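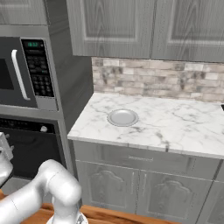 Rivton tightens electrical rules for kitchen remodels

Updated wiring requirements for kitchen remodels take effect in Rivton this month, the city's building office said in a notice posted in May 2026. The rules apply to any project that adds, moves or replaces a built-in cooking appliance and needs a permit. Simple replacement of a plug-in countertop unit is not covered.

The main change concerns circuits. A built-in microwave must now have its own branch circuit, separate from the wall oven, even where both are installed in the same cabinet column. Until now the local code let the two share a junction box if the combined load stayed within the rating of the supply cable. Inspectors found that many older installations had been sized for a smaller oven and were never recalculated when the appliance was changed.

Plan reviewer Þórarinn Riis said the shared box was the most common item on correction notices issued since March. "The oven gets replaced, the cable stays where it was, and the label on the panel still describes the old one," Riis said. "We want the load calculation on the drawing before the cabinets go in."

Applicants must submit a one-page load schedule listing each fixed appliance, its rated wattage and the breaker it is connected to. The form replaces the free-text box on the current application. Where the service panel has a rating of 200 amps or more, no further calculation is needed unless the project also includes a vehicle charger or electric heating.

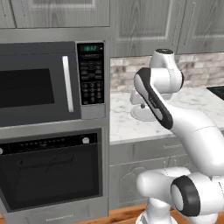

The disconnect for each built-in unit must be reachable without removing the appliance. A labeled breaker in the panel is accepted if it can be locked in the off position. A receptacle behind the oven is not accepted. A receptacle in an adjoining cabinet is – provided the opening for the cord is bushed and the cabinet has a door that opens fully.

Permits issued before the effective date remain under the old rules if rough-in inspection is requested within 8 weeks. After that the new requirements apply to any wiring still exposed. Finished work that has already passed inspection does not have to be altered.

Local contractor Bevik said the change would add one cable run to a typical job and should have little effect on schedules. Steinarsdóttir, a cabinet shop that supplies several builders in the city, asked the office to clarify how the access rule applies to tall units with fixed side panels. The office said a removable panel will be accepted if it is held by no more than 3 screws and can be taken off with a hand tool.

Inspections will continue to be booked through Grirkodow, the city's online permit system. The load schedule can be uploaded there as a separate file, and applications without one will be returned unreviewed. Paper applications are still taken at the counter, where 2 copies of the schedule are required. The inspection fee is unchanged.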